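tabletop-sets mailing list
Thread: [tabletop-sets] Plate colors and food pieces, sorting layout
From: Rhea Manalastas
To: tabletop-sets
Monday, 4:15 pm

On Monday, Grigore Chiriac wrote:

> We are replacing the sorting layout in the Pendia room and I have to put in
> the order before the end of August. Current state: two dinner plates from
> the old Koltari set, both white, plus a box of mixed food pieces. The table
> is covered with whatever is on the roll.
>
> Three questions.
>
> 1. Is there any reason to prefer colored plates over white ones? Iulian
> says color makes the target easier to name. I am worried about red items
> on a pink plate.
>
> 2. Which food pieces are worth having? The box has duplicates of nearly
> everything and most of them are round.
>
> 3. Does the covering matter? Stullico sells a brown paper and a gray mat
> at similar prices. The mat is easier to wipe.
>
> If anyone has pictures of a colored layout in use, please attach them.
>
> Grigore

Grigore,

Answers in order, then some notes on placement that you did not ask for but will need before you cut any paper.

Plate color. Use colored plates. With two white plates, every written instruction needs a left or a right in it, and left and right depend on which side of the table the reader is standing on. With one green and one pink, the instruction is "chili to pink" and it holds from any side. Your concern about red on pink is fair but I would not let it decide the order. If the pink is pale enough, red stands clear of it even when the view is poor. The close view attached is soft, and the red is still the first thing to register against the pink.

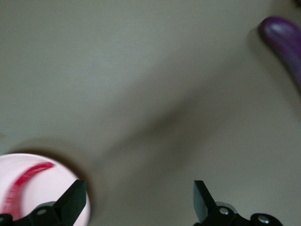 tabletop-sets, Vol. 15, p. 70

What gets lost at that distance is outline. The shadow on the gray has no edge worth the name, and the darker ring beside the pink is of the same kind. If your instructions depend on someone finding the rim of a plate from close above, buy plates that differ from the covering in lightness as well as hue. Pale pink passes easily. A mid-green on a gray mat would be my example of a bad pair.

The Deng catalog lists its plates by hue name only, with no lightness value. Ask for a sample. Arturo Villa ordered "rose" from them last year and received something close to brick, and red pieces on that were a nuisance.

Food pieces. Your box has the usual fault, too many round ones. Round pieces roll, they all present the same outline from above, and they leave only color to tell one from another. My working list is short:

Red fruit, round. Keep one. It belongs on the green plate, where the contrast is strongest.

Peach, yellowish with a red blush. Keep one. It is useful because it is not a single color and people describe it differently ("the yellow one", "the orange one", "the peach"). Settle the name in writing and print it on the layout sheet.

Eggplant, purple. Get the slender kind. The fat kind takes up too much of a plate and hides whatever is next to it.

Chili pepper, red. Keep it together with the red fruit on purpose. Two reds of different shape will show you quickly whether an instruction names the object or only the color.

Four pieces and two plates is enough to start. I have seen layouts with a dozen pieces and they mostly test the patience of whoever resets them. Put the duplicates in a separate bag, labeled, and do not let them back on the table except as replacements.

Covering. I would take the brown paper, smooth side up. The mat does wipe clean, as you say, but it wanted to curl at the corners when we tried it and we ended up taping it down like paper anyway. Our roll is 70 cm wide. Check your table before ordering, because a join running under a plate is a constant irritation: the plate rocks on the overlap and the tape lifts. If you must have a join, put it along the back.

The other picture has the full layout on brown: red fruit on the green plate, chili on the pink one, peach and eggplant still on the paper between them. All four pieces and both plates can be named without using a position.

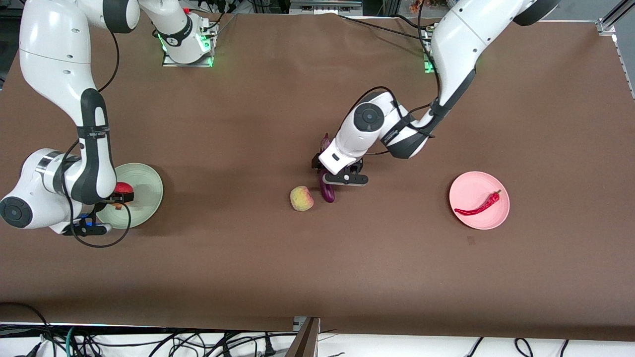

Placement notes

a. Plates go down first, green left and pink right, as seen from the side where the layout sheet is read. Leave 200 mm between rims. Less than that and the loose pieces end up touching a plate, and then you will have arguments over whether the peach is on it or beside it.

b. Start the loose pieces near the center. Lay the eggplant lengthwise to the gap if there is any slope to the table.

c. Our green plate has concentric ridges. Small round pieces settle on them better than on a flat plate. I would pay a little extra for ridges on both.

d. Lighting. We use 3,000 K lamps. Under these the peach moves toward orange and the brown paper gets warmer, but the green and pink stay well apart. Cornel Sima prefers a cooler lamp and says the eggplant reads as black under ours in the evening. He may be right. I have not compared them side by side.

e. Replace the paper when it creases, even if it is clean. A crease under the center is enough to turn a round piece.

f. Resetting should take one person well under a minute. If it takes longer, the sheet has too many pieces on it.

On quantities for your order: two plates of each color, two of each food piece, one roll. Spare plates matter more than spare food. A chipped rim catches the paper.

I can send the layout sheet as plain text if you want to adapt it. Iulian Ursu has the version with the names for the peach already agreed, so ask him for that line before you print.

Rhea

_______________________________________________
tabletop-sets mailing list
Replies go to the list by default. Please trim quoted text.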